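Foam, rubber or print: choosing a finger pad for a hand-held gripper

By Ludmila Urban
23 Dec 2024

Hand-held grippers are cheap to build and quick to carry from table to table, and for collecting demonstrations they have replaced teleoperation in a good many labs. The fingers get less attention than the rest of the tool. At the Emcombe workshop, Ánh Chu has been comparing pad materials on a single gripper body since July, and the results have changed what the group fits as standard.

The comparison covers 3 pads. The first is cast silicone rubber, shore A 30, bonded to a flat backing. The second is a printed flexible pad with a ribbed face, supplied by Massawe. The third is black foam with a fuzzy face, cut to a rectangle and fixed to a metal bracket. All mount to the same body, and a pad change takes 5 minutes including the check on finger alignment.

Each pad was put through 800 grasps. The objects were chosen for awkward geometry: thin rods, shallow trays, rounded bars and a few household items with no flat sides. The operator approached from the front, closed, lifted, held and replaced. A grasp was scored as failed if the object rotated visibly during the hold or left the fingers at any point.
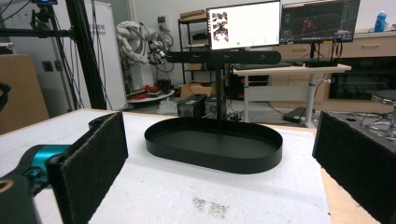
The foam pads at the test table, with the tray and crossbar between the fingers.

The tray-and-bar object produced the widest spread. A grasp on the horizontal bar loads the pads off center unless the fingers close directly over the pole, and the tray then swings. Silicone held the bar well when the pads met it squarely and poorly when they did not. The printed ribs gave good results in one orientation only. Foam deformed enough to wrap part of the bar and tolerated the largest approach error of the three.

Foam has two costs. It takes a set under sustained load, and a pad left closed overnight needs replacing. It also hides contact. With silicone, Chu could estimate grip force from the bulge at the pad edge in the wrist camera view. The foam face shows little change until it is well compressed, so force has to be inferred from finger position and motor current when the same pads are moved to a powered gripper.

That transfer was the second half of the work. The pads were refitted to a Sterkavow parallel gripper on a fixed arm and the set was repeated with a simple position controller. Rankings stayed the same. Silicone improved the most, which Chu puts down to the arm's steadier approach. "A person's wrist wanders a few degrees and the arm's doesn't," she says. "If you only test on the arm, you pick the wrong pad for the hand tool."

Camera placement proved less important than expected. Moving the lens farther back kept both pads in view through the full stroke but made thin objects harder to resolve. The group settled on the closer position and accepts losing part of one pad at full opening.

Emcombe now fits foam to its hand-held tools and silicone to its arms. A pad life test to 900 cycles is under way at Clerkovham, using foam from a single sheet so that density does not vary between samples.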